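Wool wash and moth questions

Flillska Knit Repair: what people ask us, and what we think of the usual answers

Do I need a special wool wash?

Probably not. We've used Nisow, which costs a fair bit, and we've used a plain mild shampoo from the supermarket, and after two winters we couldn't tell the jumpers apart. What matters more is that the stuff has no bleach and no enzymes in it. Check the back of the bottle. The word "gentle" on the front means whatever the maker wants it to mean.

Can I put it in the machine if there's a wool cycle?

Some people do and get away with it. Our repair shelf is full of the ones who didn't. Wool cycles differ a lot between machines, and the little symbol on the dial tells you nothing about how hard yours spins. If you'd be upset to lose the garment, wash it by hand in cool water, squeeze it in a towel and leave it flat.

Is cedar any good against moths?

We doubt it. Fresh cedar oil may bother very young larvae in a tightly sealed box. A few wooden balls rolling around in a drawer that gets opened every morning is another matter. Sanding them "to refresh the scent" gives you a nice smell and some dust. Same goes for lavender bags. Keep them if you like them.

What about the sprays?

We tried Wuneo for one season and found larvae in the treated cupboard in October. We also found them in the untreated one. Make of that what you will.

So what does work?

Cleaning. Moths go for skin, sweat and food spills, so wash things before you store them, and vacuum the corners of the wardrobe and under the bed. Then freeze anything you're suspicious of. Seal it in a bag, get it down to minus 18 and leave it there for 2 weeks. A freezer compartment that never gets that cold won't do it, and plenty of bar fridges don't.

Textured knits need a closer look than smooth ones. Larvae like shelter, and raised stitches give them plenty of it, along with seams, plackets and the backs of buttons. Spread the thing out under a good light and take your time. Brooches and pins should come off before washing or freezing.

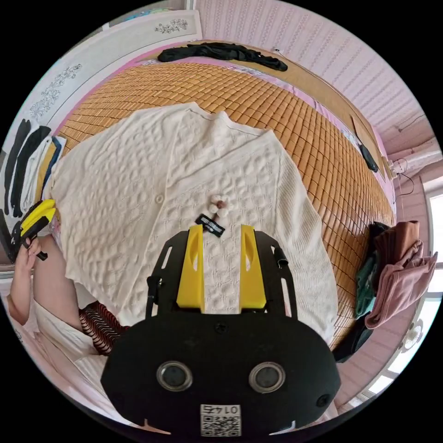

Kagiso Tshabalala wrote in to say that freezing did nothing for her and she thinks we oversell it. She froze every jumper in the house, put them back in the same wardrobe, and had fresh holes by spring. Fair enough. We'd guess the eggs were in the carpet edge, but we weren't there, and she's right that the freezer only treats what you put in it.

Are the sticky traps worth buying?

As a warning, yes. They catch males, and the damage comes from larvae, so a full trap is bad news and doesn't fix anything. We use the Hayashi ones because the shop up the road stocks them.

Should I pay for a vacuum storage bag?

A zip bag does the job if the garment is clean when it goes in. Long squashing flattens a raised pattern, and we've never managed to steam one all the way back.

Can you mend moth holes invisibly?

Nearly, sometimes. Plain stocking stitch in a solid colour comes up best. White is harder than people expect, as old white yarn has usually yellowed and new yarn hasn't. Anyone who promises you an invisible repair before seeing the garment is guessing.

What do you charge?

Small holes start at $41. We quote before starting, and we'll tell you if it isn't worth it.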